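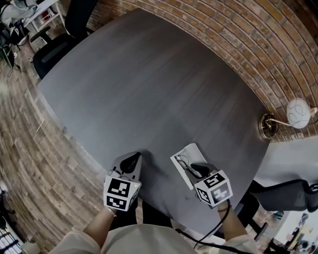
From: Liesl Gruber
To: pivport-users
Date: 12/01/2020
Subject: Re: [pivport-users] Duplicate rows after merging two exports

Replying inline. I cut the parts that were already settled.

> We have two exports from the old catalog system. The first was made
> before the branch at Prantl was folded into ours, the second after.
> File A has 3,217 rows and file B has 3,952. I expected B to contain
> everything in A plus the Prantl records. Instead, when I import A and
> then B into Pivport, I get a lot of near duplicates that the importer
> does not flag.

The importer only flags a duplicate when the key column matches byte for byte. It does no trimming and no case folding. If the key in A is "GR-0412" and the key in B is "GR-0412 " with a trailing space, you get two records and no warning. The old system padded its key field to a fixed width in some versions and stopped padding it in others, so I would look there first.

To check, sort both files on the key, then print the length of each key next to it. If file A shows one length throughout and file B shows two or three, you have padding. A text editor that shows whitespace will do for a spot check, but don't rely on it for the whole file. Non-breaking spaces look the same as ordinary ones in most editors and the usual trim functions leave them alone.

> I tried setting "match mode" to loose in the import dialog. It made
> things worse. Records that have nothing to do with each other got
> joined.

Loose mode drops all punctuation from the key before it compares. That is safe for ISBNs. It is not safe for shelf-style keys, where "12-3" and "1-23" both turn into "123". Leave it on strict and clean the keys before import. There was talk of a third mode that would trim and fold case but keep punctuation. It is on the wish list and has no code behind it as far as I know.

If you already ran the loose import, restore from backup. The join overwrites the note field of the older record with the note field of the newer one, and there is no log entry that would let you get the old text back. Undo covers only the last single edit, not a batch.

> The difference between the files is 735 rows, but the list Prantl sent
> us on paper has 554 items. So even if the keys were clean I can't make
> the numbers agree.

Those two counts are not measuring the same thing. The old system exports one row per copy, not one per title. If Prantl held second copies, the paper list (titles, I assume) will come out shorter than the row count. That could explain all 181 of the extra rows or only some of them. Any records added to your own branch between the two exports will be in there too.

You can separate the cases as follows.

Step 1. Clean the keys in both files. Strip leading and trailing whitespace, including non-breaking spaces. Convert to upper case. Do not touch hyphens, slashes or periods.

Step 2. Take every key in B that is not in A. Call this set N. If A is a true subset of B, N has 735 keys. If it has more, then some keys in A are missing from B, and you need the reverse list as well. Deleted records are the usual cause. Changed keys are the other one, and they are more trouble.

Step 3. Split N on the location column. Rows with the Prantl code go in one file, everything else in another. The second file is your own additions.

Step 4. In the Prantl file, group by title plus edition plus year. The number of groups is the figure to hold against the paper list. I would not group by title alone. Annual reports and serials will collapse into one line each and you will end up short.

Step 5. Only now import. A first, then the two parts of N. Do not import B as a whole, there is nothing in it you need a second time.

One exception to step 5. If records in A were edited after the first export, B has the newer text. Compare the "last changed" column for keys that occur in both files. Where B is newer, take the row from B.

> Also, accented characters come through as two odd characters in B but
> are fine in A.

File B is UTF-8 and is being read as Latin-1. File A is probably Latin-1 to begin with. The import dialog remembers the encoding from the last file and applies it to the next one without asking. Set it by hand each time, or convert both files to UTF-8 beforehand and leave the dialog on UTF-8. I do the second.

Be careful if anyone opened B in a spreadsheet and saved it again. The damage is then in the file itself and changing the setting will not help. Search the raw bytes for C3 83. A few hits in a file with plenty of accents means the text was converted twice. It can usually be reversed, but do it on a copy. Keys with leading zeros will also have suffered in the spreadsheet, and long numbers may have been rounded. If you can get a fresh export, that is less work than repairing the old one.

> Is there a limit on the size of an import? It seemed to stop partway
> the first time and I had to start again.

There is no limit on file size. There is a commit interval, set to 300 rows in the default configuration. The importer writes that many rows, commits, and goes on. If it meets a row it cannot parse, it stops, and the rows committed so far stay in the database. Starting over from the top then sends those rows through again. With clean keys they are flagged as duplicates and skipped. With padded keys they match too, since they come from the same file, so this is not where your near duplicates came from. It would be different if the file was cleaned between the first attempt and the second. Was it?

The bad row is named in import.log by line number. Note that this is the physical line, so a quoted field with line breaks in it throws the count off if you think in terms of records. Nine times out of ten the cause is an unescaped quotation mark in the title field. Inch marks are the classic case. Double them and the parser is happy.

You can raise the commit interval above the number of rows in the file. The import then either goes through whole or leaves nothing behind. It uses more memory and is slower at the end, but at your size you will not notice.

> Someone suggested going through Jomano instead and letting it do the
> matching. Has anyone tried this with Imia-format records?

I have, once, with a smaller set. Jomano reads the Imia format without complaint and its matching is better than ours. It scores title, author and year together and shows you the doubtful pairs side by side before it does anything. The drawback is on the way out. It writes repeated fields as a single field with semicolons, and Pivport does not split them again. Records with two or more authors came back with one long author. I fixed that with a short script that splits on semicolon plus space, and then had to repair by hand the corporate names that had a semicolon of their own.

It also drops the copy number. If you need one row per copy after the merge, use Jomano only to produce the list of matched pairs, and apply that list to your own files. The pair list is a plain two-column file, key on the left and key on the right. Export it from the review screen before closing the session, because it is not kept.

Two things I can't answer from here:

- Which version of the old system made each export. It is in the header line of the file, first field. Please post both headers to the list.
- Whether the Prantl keys overlap with yours. If both branches started their numbering at one and the merge added no prefix, you will have real collisions, with different items under the same key. Strict mode will flag the second item as a duplicate and skip it, and you lose it without an error. Check the skipped rows in import.log against their titles before you delete anything.

If the second turns out to be the case, prefix the Prantl keys before import. Pick something that does not already occur at the start of a key in either file.

Please keep replies on the list so the headers end up in the archive. The last thread on merging went private halfway through and the fix was never posted.

Liesl

--
pivport-users mailing list
To unsubscribe, send a message with the word "unsubscribe" in the subject line to the list's request address.

Previous message: Duplicate rows after merging two exports
Next message: Re: Duplicate rows after merging two exports
Messages sorted by: date, thread, subject, author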